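About Wustby

Last updated: November 22, 2021

Shares 19 | Comments 12

Wustby is a small engineering firm that tests whether machines can do ordinary chores. We work for makers of household goods, for workshops with repetitive handling jobs, and for anyone else who has been told that a robot will soon do the work and would like that checked before money is spent.

The short answer, for most chores, is not yet. The longer answer depends on the chore, the objects, the surface, the time allowed and what happens when a try fails. Most of our reports deal with the last of these.

What we do

A client sends us a task. We write it down as a procedure that a person could follow without asking questions, then break it into separate motions. "Clear the table" is not a task we can test. "Move each item from the table top to the plate, one at a time, without moving the plate" is. A good part of the first week goes on this, and clients often change the task once they have seen it written out.

We then run the task on small bench arms. Full-size industrial arms are accurate and strong, but they cost more than most chores are worth and need guarding. A bench arm with hobby-grade servos has play in its joints and a modest payload. If a task can be done on one of these, it can probably be done cheaply elsewhere. If it cannot, the way it fails usually tells us which part of the machine the client would need to pay for.

Each try is given one of four results: done, done with a fault, not done, or stopped by the operator. We do not award part marks. An item that ends up on the plate after being pushed there by the side of the gripper is entered as done with a fault, and the fault is named.

How we started

The firm was set up by Crisanto Saludo, who had previously maintained packing lines at Malabanan. The lines ran well as long as every carton arrived the same way up. When they did not, a person stood at the end and turned them round. He kept a log of how often that happened and what it cost, and the log became the first version of our test sheet.

Our first outside job was for Botitz, which makes storage trays and wanted to know whether a machine could sort mixed small parts into them. It could, for rigid parts of similar size laid out with gaps between them. It could not for parts in a heap. Botitz changed the shape of the tray and kept its sorting bench staffed. We still consider this a useful result.

What machines can do at present

Picking up a single firm object from a flat surface and putting it down in a wide target is within reach of cheap equipment. It needs the object to be within the arm's working area, the lighting to stay much the same, and the target to be larger than the error in the last joint. We regard this as the entry test and run it before anything else.

Stacking is harder, as the error in each placement is carried into the next. Opening drawers is possible if the handle is known beforehand. Wiping a flat surface is easy to make look right and difficult to do properly, because the arm must hold a steady pressure and most small arms have no means of measuring it.

Cloth remains poor. Folding a towel that has been laid flat can be managed slowly. Folding one taken from a pile is a different problem, and we advise clients against it. Anything with a cord, strap or loose thread attached should be counted as partly cloth, whatever the main body is made of. The gripper may hold the body well and the cord will still catch, drag or move the next item along.

Speed is seldom asked about first and is often the deciding point. A task done correctly at a quarter of a person's pace may suit a home, where the machine can be left to it. On a shop floor it will hold up the next bench.

How we test

Our standard bench trial is 24 tries per object, with the start position changed between tries according to a printed sheet. The arm is homed before each run and again after any stop. Servo temperature is logged at the start and finish. Joints are checked for play at the beginning of each day, and wiring is looked over at the same time.

We use cheap, easily replaced objects for the early stages: toy food, plastic plates, cups, sponges, clothes pegs. They come in useful shapes and can be dropped. Rounded and tapered items are included on purpose, as a two-finger grip on a taper tends to slide towards the narrow end. Client goods are brought in only after the motion is stable.

In February we finished a run for Tonano consisting of 1,174 tries on kitchen items. The report went to the client with every try listed, including those spoiled by our own mistakes in setting up. We do this for all clients. A summary is supplied as well, but it is the list that shows whether failures come singly or in runs, and a run of failures generally points to something that has worked loose.

What we do not do

We do not sell arms, take commission on them or recommend a make. We do not test machines that lift people or work with hot oil, and we do not sign off safety cases. Video may be supplied with a report at the client's request, at normal speed and without cuts.

Working with us

Send a written outline of the chore, the objects involved with their sizes and weights, and the failure rate you could live with. If you do not know that last figure, say so and we will work it out with you from what the job costs now. Samples should be sent in the condition in which they would normally be handled, with any labels, ties or cords left on. 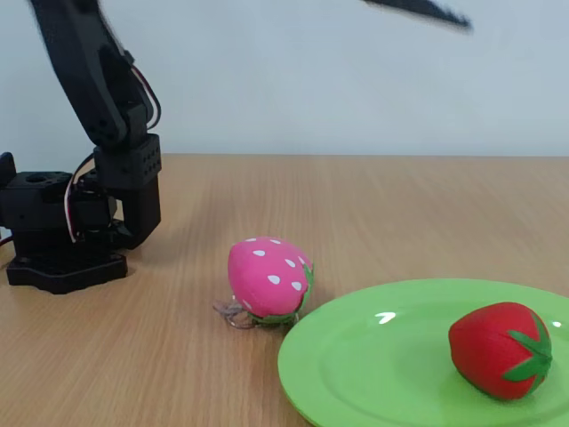

Outlines that reach us without weights will be returned with a blank form. Samples are kept until the report has been accepted and are then sent back, or thrown away if you prefer.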